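Festivals and the City – Week 8 notes
Who is the street party for?
Lecturer: Joana Loureiro

Read before class: the Skomley chapter on processions, and the Peixoto article on harvest feasts in port towns. The Peixoto is long. Sections two and three will do for the tutorial.

1. Where we got to last week

We ended on the claim, made in nearly every tourism textbook, that festivals "bring communities together." I asked you to find one piece of evidence for it that wasn't supplied by an organiser. Three of you did, and two of those turned out to be quoting the same press release. Keep that in mind for this week, which deals with attendance, tradition and money, the places where festival writing is at its least reliable.

2. The crowd figure

Almost every news report on a street festival has a crowd figure near the top. Ask where it came from. Usually the organiser gave it to the reporter, or the police gave it to the organiser, or it's last year's number with a bit added. A street has an area and people take up room, so you can check it. Very few reporters do.

Take the Natum lantern weekend, our running case. The program claimed record attendance over three days. The main street is 253 metres long and closed to cars from one end to the other. Work out for yourselves how many people can stand there, then decide how often the crowd would have to turn over to reach a record. You'll need to state an assumption about how long a visitor stays. State it openly, in the first paragraph, and don't bury it in a footnote.

Also watch for double counting. A person who comes on Friday night and again on Sunday is two visits and one visitor. Reports slide between the two words, nearly always in the direction of the larger number.

3. "Centuries-old"

Hobsbawm and Ranger gave us the phrase "invented tradition" in 1983 and it has been overused since, often by students who think that calling something invented settles the matter. It doesn't. Every tradition was started by somebody. What we want to know is when, by whom, and what they were after.

The Indden boat blessing is a good one to practise on. The town website calls it ancient. The parish records mention a blessing, in May, with no boats. The boats come in with the rail excursions, when the hotel owners wanted something for people to look at from the promenade. The costumes are later again. People in Indden are fond of it, they cry at it, and I wouldn't tell them they're wrong to. But "ancient" is a claim about dates, and the dates don't support it.

Useful sources for this sort of work: council minutes, printed programs, shopfront advertising, insurance correspondence if you can get it. Oral history is valuable too, with the usual caution that people remember the festival of their childhood as the way it had always been.

4. Dignitaries

Skomley argues that an official guest changes what a procession is. The route bends towards the viewing stand, the timing follows the guest's schedule, and groups that used to walk at the back get moved to the front if they photograph well. I'm persuaded by the part about routes, where there are maps. I'm less persuaded by the part about what the walkers felt, which rests on 27 interviews, all arranged through the festival office. Read the appendix before you cite it.

5. Money

Economic impact studies are paid for, as a rule, by people who need the answer to be large. Three things to look for:

Spending by locals counted as new money. If I buy dumplings at the festival and skip the restaurant I'd have gone to anyway, the neighbourhood is no richer.

A multiplier with no source.

Costs left out – cleaning, policing, overtime, and the trade lost by shops that had a stage in front of the door. A hardware store doesn't sell many hinges during a drum parade.

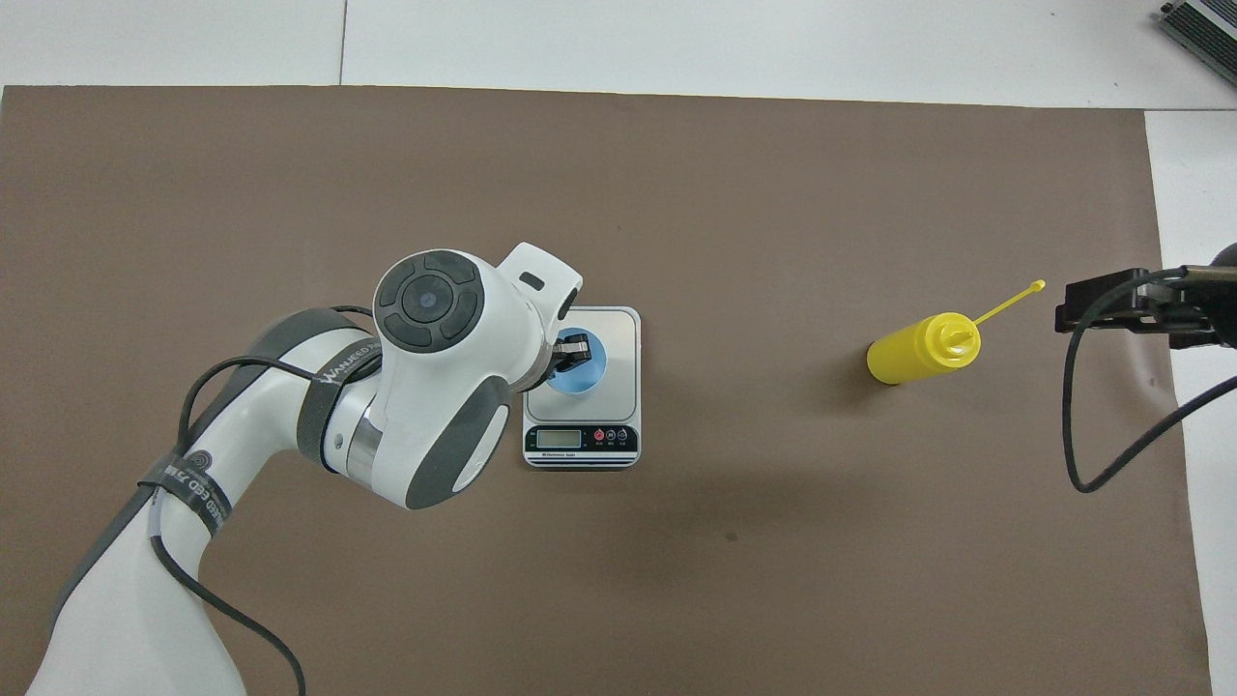
Does a low score on these tests mean the festival isn't worth holding?
It means the economic case hasn't been made. A town may still want the festival for its own pleasure, and a council can fund it on those grounds if it's willing to say so.

6. Tutorial task

Pick one newspaper report of a religious or seasonal festival, any country, any decade. In no more than a page, mark each factual claim with its likely source: reporter saw it, organiser said it, copied from an earlier report, can't tell. Be generous with "can't tell." Bring a printed copy of the report, with the date and page number on it.

Please don't use the Natum program, we've wrung that one dry.

Essay outlines are due Mar 29, 2019, on paper, in my box by the end of the day. The word limit includes quotations.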